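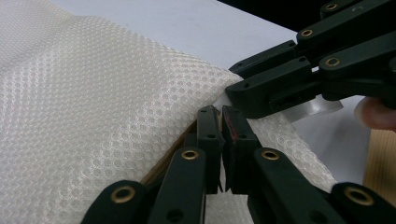 Section 5 covers setting up a records request account in Flolis, the portal Itamthorpe uses for every public records request to the town, the school board and the water district. The town says the portal makes government "see-through." Take that the way you'd take it from white mesh fabric with its small, close-set holes and a zipper along the bottom: you can see through some of it, and somebody else usually works the zipper. The steps below will get you an account, a first request and a paper trail. They won't get you the records any faster than the records office feels like sending them.

This section was last checked against the live portal on 2022-05-31. Screens may have moved.

## 5.1 Before you start

You need:

- an email address you plan to keep
- a mailing address (a P.O. box is accepted, whatever the help text says)
- the name of the office you think has the records
- a text file or notebook where you keep your own log

You do not need a reason. The sign-up form has a box labeled "Purpose of request" with a red star next to it. Type "Personal use" or "Not stated" and move on. Randa Hattar, who filed the requests on the bus garage contract, put a single period in that box and it went through.

**Note:** The portal offers a "Media" account and a "Resident" account. We have compared the two and can't find a difference in what gets released. The media account asks for the name of your outlet and a link to published work, and then someone at the town decides if you count. If you write for a small newsletter like Didetti, a resident account saves you that argument. You can have it later if you want it.

## 5.2 Create the account

1. Go to the town website and choose **Records**, then **Request Center**. Skip the "Common Questions" page it tries to send you to first. It is mostly about marriage licenses.
2. Choose **New Account**, then **Resident**.
3. Enter your name and email. Leave the phone number blank. A clerk who wants to talk you out of part of a request will call, and a call leaves nothing in writing.
4. Uncheck **Let Flolis suggest similar records**. This setting swaps your wording for a category from its own list. Ruba Khalaf asked for inspection notes on one bridge and received a brochure about bridges.
5. Read the terms. Paragraph 17 says you agree to "reasonable clarification delays." We have asked twice what counts as reasonable and have no answer to pass on.
6. Click **Submit**, open the confirmation email and click the link. It expires in 27 minutes. If you miss it, start again from step 2.

**Caution:** Do not sign in through the library card option. Accounts made that way can read the list of public requests but can't file one, and the portal doesn't tell you until you've typed the whole thing out.

## 5.3 File your first request

1. Choose **New Request** and pick the office. If you aren't sure, pick the town clerk and write "or whichever office holds these records" in the first line.
2. Describe the records by type, date range and the people or departments involved. "Emails between the parks director and Majali about the playground bid, from July through the date of this request" is a good request. "Everything about the playground" will come back marked **Too Broad**.
3. Under **Format**, choose **Electronic, original file**. The default is a scanned PDF, which can't be searched. Spreadsheets come back as pictures of spreadsheets unless you ask otherwise, and sometimes even when you do.
4. Under **Fees**, enter the most you are willing to pay without being asked again. Put 5 dollars. A blank here is treated as a yes to any amount. Georges Khasawneh left it blank and was billed $389 for copies of meeting packets that had been on the town website the whole time.
5. Before you click **Send**, copy your full request into your own log. Sent requests can be edited by staff, and the portal shows only the newest version.
6. Click **Send**. Write down the request number.

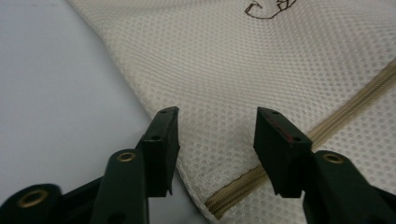

7. Wait for the **Received** notice. This is an automatic message and means only that the portal is working. The clock the town cares about starts at **Accepted**, and that one is set by hand.

**Note:** If a request sits at Received for more than 5 business days, use the **Message** button and ask for the date it was accepted. Keep the message to one line. Long messages tend to be read as new requests.

## 5.4 What the status labels mean

The portal has its own definitions page. The ones below come from watching requests go through.

| Label | What the portal says | What we've seen |
|---|---|---|
| Received | Your request is being reviewed | No person has opened it |
| Accepted | Staff are gathering records | Someone has opened it |
| Clarification | We need more detail | The clock has stopped |
| Partial | Some records are ready | Check for missing attachments |
| Closed | Your request is complete | It may or may not be |

Watch for **Clarification**. If you don't reply, the request closes on its own and counts as "fulfilled" in the yearly report the council likes to quote. Reply even if the question makes no sense. "My request stands as written" is enough.

## 5.5 Turn on alerts

1. Open **Settings**, then **Notices**.
2. Check **Every status change**. The default is **Weekly summary**, and the summary leaves out closed requests.
3. Add a second email address if you have one. Some notices go to spam, and the town's position is that a notice sent is a notice read.

**Caution:** Download released files the day they appear. The portal says they stay up for a year. Dima Abu Hammour's were gone in 17 days, and the records office told her to file again.

## 5.6 If a request is denied

A denial has to name the exemption being used. If yours says only "exempt," write back through the portal and ask which exemption applies to which pages. Save the reply as a file on your own computer. The **Appeal** button sends your appeal to the same office that denied you, so mail a paper copy to the town attorney as well and keep the receipt. Eirlys Trevor has done both on the same appeal. The paper one got an answer.

Section 6 covers fee waivers.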